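工作间笔记　2022-05-07
题目：硬蜡油到底硬在哪里

又有人在群里转 Zuserstead 那款硬蜡油的宣传页，说“两遍即可终身防护”。我对“终身”这个词过敏，谁的终身，油的还是桌子的？去年12月那批样板一直放在架子上没收，今天翻出来重看一遍，顺手把想法记下来，省得以后再有人问，我又得从头讲。

先说钱。一罐374元，店里的说法是涂布率高，摊下来不贵。涂布率是在什么底材上测的，罐身上没写，说明书上也没写，打电话去 Ultbridge 的经销处问，对方说“一般硬木”。一般硬木是什么木？榉木和白蜡木吃油的差别，刷过的人都知道。我自己在白蜡上刷，头一遍吃进去的量明显比说明书多，端面更不用提，像往沙子里倒。所以“不贵”这个结论我暂时不收。

再说颜色。宣传页写“不改变木材本色”。这话对任何油性产品都站不住，油一上去木头就变暖、变深，橡木发黄，樱桃木直接往橙红走。有人喜欢，我也不讨厌，可是别说不变。比较麻烦的是侧边和桌面会差出一截，开料方向不同，吃油不同，光照过来的角度也不同，客户看了就问是不是两块料拼的。

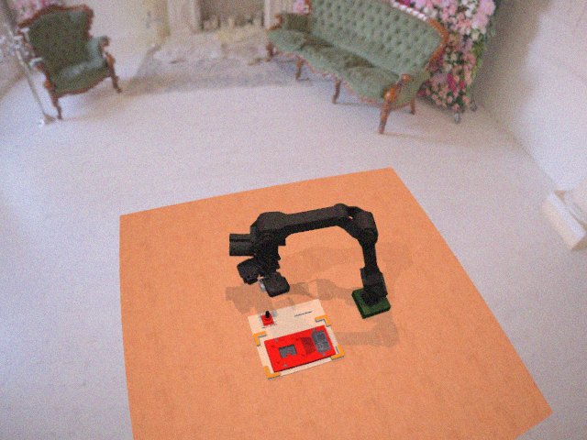

一、打磨号数

说明书要求磨到180号停手。这条我原先不信，觉得是厂家怕人家磨得太细、油吃不进去、回头投诉不耐磨。样板上试过以后，承认有一半道理：磨太细的那块，表面摸着舒服，油却浮在上头，擦不干净的地方发黏，隔了好些天还能按出指印。另一半道理我保留意见。那块样板用的是 Dogbe 的旧砂碟，砂粒早就钝了，跟新碟磨出来的面不是一回事。换句话说，那次比较里变的东西不止一样，结论只能打折看。

下次要做就用新碟，同一块料锯开来做，别再东拼西凑。

二、遍数

厂家说2遍。论坛上说三遍，还有人说五遍，理由是“多一遍多一层保护”。硬蜡油又不是清漆，靠的是渗进去再加表面薄薄一点蜡，后面几遍基本是在擦掉自己刚涂上去的东西。我的样板上，第三遍之后手感没有区别，光泽倒是不匀了，对着窗看一块亮一块哑。

有位同行坚持说多刷的那块更防水。他的测法是滴水上去，看水珠圆不圆。水珠圆只说明表面有蜡，跟水会不会渗下去是两件事。要测就把湿杯子扣在上面过夜，早上掀开看有没有白圈。我扣过，刷两遍的和刷三遍的都有白圈，深浅我分不出来，拿给旁边的人看，说法也不一致。这种结果按规矩应该写“无差别”，可惜无差别的结果没人愿意转发。

三、固化时间

这一项最让人生气。罐子上写“次日可用”，小字写“完全固化需更久”，更久是多久，又没了。店里师傅的经验是闻，没味道就算干。我觉得闻比罐子上那行字可靠，但闻也受温度和通风影响，工作间25度的时候和冬天不开暖气的时候完全两码事。12月那批样板就吃了这个亏，前头几块收得太早，叠着放，面上互相印了花纹。后来全部立着晾，用小木条隔开。

桌面这样的大件更难办，面上干了，前沿和底面往往还差着一截。前沿是手肘天天蹭的地方，磨损都从那里开始，偏偏大家拍照验收只看桌面正中。我现在的习惯是先摸前沿，再摸背面，最后才看正面。

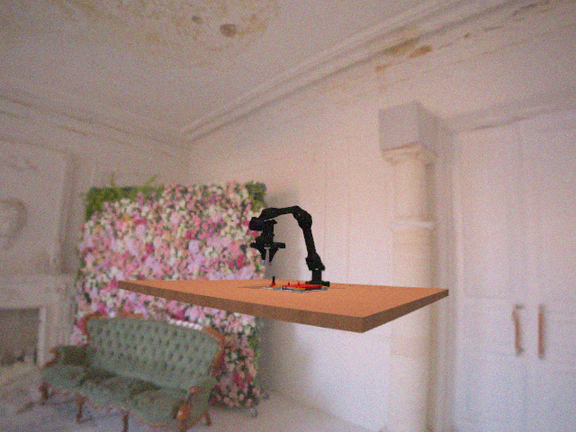
桌面偏橙棕，前沿颜色比面上深一档。

四、关于“抗污”

拿来试的有酱油、红酒、黑咖啡、醋，还有记号笔。记号笔谁也扛不住，不用讨论。酱油及时擦没问题，厂家宣传页上演示的也正是及时擦，那么快的手，光木头都不见得留印。我把酱油留到干透再擦，边缘留了一圈，再用说明书推荐的 Bretedora 清洁剂去擦，印子淡了，那一块的光泽也跟着没了。等于用一块哑斑换一块酱油斑，还要另外掏钱买清洁剂。

醋的结果出乎意料地好。也可能是醋放得不够久。先记着，不往外说。

五、能局部修补，这条算真的

不能光骂。硬蜡油最实在的好处是坏了可以补，磨一小块，擦一点油上去，边界过几天就看不大出来。清漆做不到，聚氨酯更做不到。前提是当初用的油还剩着，而且没在罐子里结皮。开过的罐子我试过倒扣放、往里丢玻璃珠子抬液面、蒙保鲜膜，还是玻璃珠子管用一点，就是捞出来的时候一手油。

擦油的布要摊平晾干或者泡水，别团成一团扔桶里。这条每次写，每次还是有人团。亚麻籽油系的都会自己发热，别拿运气试。

浅色垫子、橡胶脚垫这类东西也别急着往新做的面上放。橡胶里的东西会跑到油面上，掀开就是一块印，跟固化没固化还不完全有关系。我有一块样板晾足了才放脚垫，照样中招。网上说换硅胶的就没事，我手上没有对照，不信也不反对。

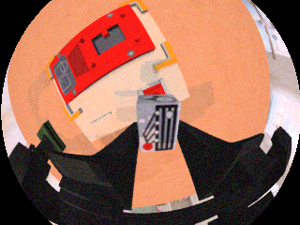 六、暂时的看法

Zuserstead 这款能用，比我预想的好擦，味道也不算冲。值不值374元，我看主要买的是那个罐子和宣传页。“终身防护”“不变色”“次日可用”这三句我都不认。要是有客户指定，照做，但报价单上得写清楚白圈和脚垫印不在保修范围内。

待办：
- 新砂碟，同料锯开，重做打磨对比
- 湿杯子那项重做，杯底大小要统一，看的人不告诉他哪块是哪块
- 醋多放一阵
- 问 Ultbridge 要涂布率的测试条件，要书面的，口头的不算
- 架子最下层那罐结皮的，扔了

读者留言

匿名：白圈用电吹风慢慢吹能退一部分，我家餐桌试过。退不干净，别抱太大希望。

匿名：你那个湿杯子测法，水温不一样结果差很多吧？热杯子才是真要命的。

作者回复：对，我用的是凉水。热的还没做，加进待办。

匿名：刷五遍的那派看到要跟你急。我刷了四遍，感觉就是比较安心。

匿名：楼主有没有试过自己拿桐油兑蜂蜡？便宜一大截，就是等得人心烦。

作者回复：试过，做出来的凳子黏了一整个夏天，坐过的裤子都能证明。也可能是我那批桐油有问题，不敢下结论。

匿名：Bretedora 那个清洁剂稀释以后再用，哑斑会轻一点。瓶子上没写，我是瞎试出来的。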